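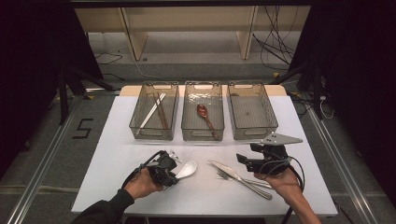

Saturday, Jingate bench, November

Started 9-ish, Sharada Raju on the grippers, me on notes and complaints. Goal for the day was the utensil sort: chopsticks, spoons, knife and fork, three smoky bins at the back of the table. Murali Arumugam still thinks the arm we're building for the shop kitchen can learn this from hand-held demos alone. I still think he is reading too many project pages. We agreed to run it properly before arguing any more.

Jaws first. The printed tips from the Kurup files have play in them, left worse than right. Put a feeler gauge in and took it down with a shim, but I don't trust the shim. Thin stuff is where this will show up. A spoon forgives you, a chopstick rolls. Sharada says you get used to it, and I'm sure she does. The arm won't get used to anything, it will copy whatever wobble we hand it.

Knife and fork are the other sore point. When they lie close together the lower jaw wants to slide under both. I want that case in the set, and often. Murali wants to space them out so we get cleaner runs. Cleaner for whom? Nobody in the shop lays cutlery out with a ruler.

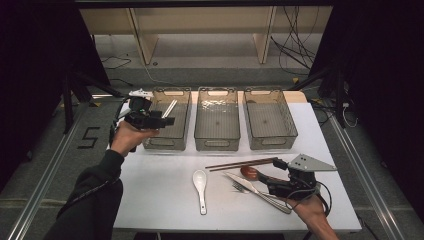 Chopsticks at the left bin, brown pair still on the table with the spoons, knife and fork.

Log for the morning: 14 tries, 11 kept. Dropped three where the tracking jumped. It seems to jump when the two grippers come close together, but that's a guess until I plot it. Do not let anyone write "fixed" on the board before then.

Bins: tinted plastic and a white table top is asking a lot of a cheap camera. Reflections inside the walls move when you move. Darkton's write-up says their depth filter handles it. Their write-up also had no pictures of a clear bin. Want to try one opaque bin as a control and see if the numbers change at all.

Murali's figure for a first usable model is 500 runs. At this morning's rate that is a lot of Saturdays, and I don't know where 500 came from. He said Wunville. I asked where Wunville got it and he went to make tea.

To do:
- reprint left tips, slower, no shim
- plot the jumps against gripper distance
- opaque bin, 7 runs, same utensils
- cable on the right gripper needs a clip before it wears through
- ask Sharada to do a set with her hands swapped

Packed up at 1:30. Left tips are on the printer now.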